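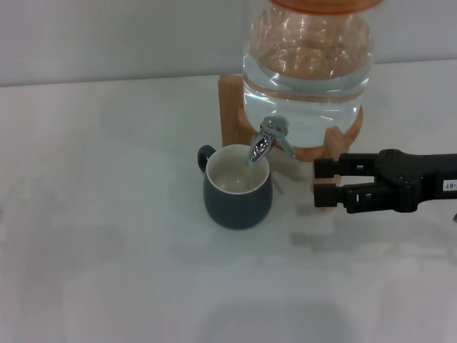
Closed-Loop Stop Control for a Dispensing Task

Project report, Lullstead Robotics Lab course

1. Problem

Our baseline controller treated water dispensing as a timed action: open the spigot, wait a fixed interval, close it. Flow from a gravity-fed jar falls with the water level, so the same interval gives different fill heights. The goal of this project was to replace the timer with a stop condition computed from the head camera.

2. Software

The system has four nodes. Perception segments the mug opening and the water surface inside it. The estimator converts the two regions to a fill fraction, using a mug model fitted at startup. The planner, written on top of the Drokix library, produces the approach to the spigot lever. The supervisor runs the state machine: approach, contact, open, monitor, close, retreat.

The segmentation network was trained on 2795 labeled frames. Clear water against a white glaze has little contrast, and the glass jar adds moving highlights. We therefore smooth the fill fraction with a median filter and reject any update that decreases while the supervisor is in the monitor state.

3. Occlusion

The spigot nozzle overlaps the mug rim in the camera view. Early versions of the estimator read the hidden part of the rim as a smaller opening and overstated the fill. We now fit an ellipse to the visible rim points only – the nozzle mask is subtracted first.

4. Evaluation

We ran 40 trials, split evenly between the timer and the closed-loop version, with 3 starting water levels in the jar. Spread in final fill height was lower with the closed loop at every level. The remaining error is mostly latency between the close command and the end of flow, which the supervisor does not yet model.

5. Open items

The mug model has to be refitted by hand for each new mug. The close command should be issued early, using the measured fill rate. Logs and configuration files are in the Hsiao branch of the course repository.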